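Utensil sorting cell (good practice)

A utensil sorting cell is a small enclosed workspace in which one or two robot arms pick up loose cutlery and kitchen tools and place them in holders or bins. Such cells are used for training, testing and comparing control software. The rules for running them come partly from general machine safety law and partly from written house practice, of which the Skalard guidelines are the most widely copied. 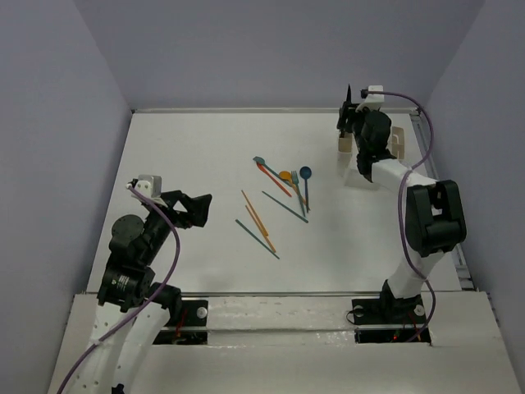
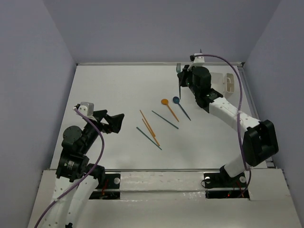
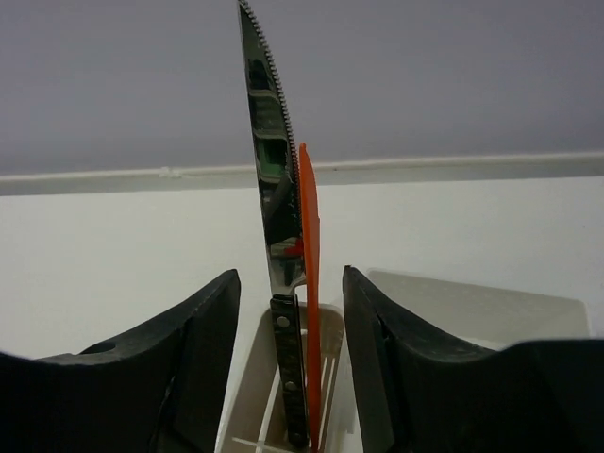
Two-arm cell with utensils on the tabletop (first and second pictures); serrated knife upright in a narrow bin, from the wrist of an arm (third picture).

Background

The Skalard guidelines began as a set of notes kept by Jianguo Pan at a test shop in Ziltunville. The notes dealt with tabletop arms too small to be fenced like factory machines but still able to pinch a finger or throw an object. The first edition had 27 clauses. The second edition has 30, the additional three dealing with sharp items, cable routing and shared work areas.

The Kramer checklist, a shorter document used in Sokesden and elsewhere, covers much of the same ground. It is meant to be read aloud before a session and takes roughly 2 minutes.

Enclosure and surface

The guidelines call for walls on the back and both sides of the table, in a plain color without patterns. Plain walls make it easier for vision software to separate objects from the background. They also keep a dropped or flicked utensil inside the cell. The open side is the operator's side, and the operator stays behind a line marked on the floor whenever the motors are powered.

The tabletop should be wiped before each session. Scuffs are allowed. Tape residue and loose crumbs are not, as they can change how a thin handle slides when a gripper closes on it.

Arms and reach

Where two arms work over the same table, their reach overlaps in the middle. Skalard treats this overlap as a shared zone. Only one gripper may close on an object in the shared zone at a time, and the other must hold still or move away. An arm waiting for its turn is kept above the height of the tallest item on the table, with its fingers open.

The Kramer checklist is stricter. It requires the waiting arm to withdraw completely from the shared zone before the other arm starts to lift. Some shops follow this rule only for new software and relax it after a trial period.

Cables

A cable running to a wrist must have enough slack for the full motion of the joints, but not so much that a loop can catch on a utensil or on the other arm. The usual check is to move each arm slowly through its range by hand with the power off. Wiring at the base is inspected at the same time. Any cable with a cut or flattened jacket is replaced before the arm is powered again.

Choice of utensils

Plastic spoons, forks and chopsticks are preferred for early work. They are light and do little damage when dropped, and bright colors help people reviewing a session tell one item from another. Chopsticks are considered difficult to grasp because they roll and lie close to the surface. Long items should be tried at several angles, including side by side with others of the same color.

Sharp items

Knives with metal blades fall under a separate clause. The main rules are as follows:

A knife is brought in and taken out by a person, with both arms powered off.
Its place in the cell is written in the session sheet.
Arm speed is reduced to the lowest working setting.
Grasping is done at the handle only.
Cut-resistant gloves are kept within reach of the operator.

Whether a knife may be stored with its point up is disputed. Skalard permits it inside a closed cell, on the grounds that the handle is then held steady by the bin. Kramer asks for point-down storage in all cases and accepts the harder grasp that results.

Records

Each session sheet lists the utensils used, the software version and any stops. Sheets are kept for 3 years under the Skalard guidelines. Dropped items are recorded even when nothing is damaged, and a stop caused by contact between the two arms must be reviewed before work continues.

See also

Collaborative workspace
Gripper
Machine guarding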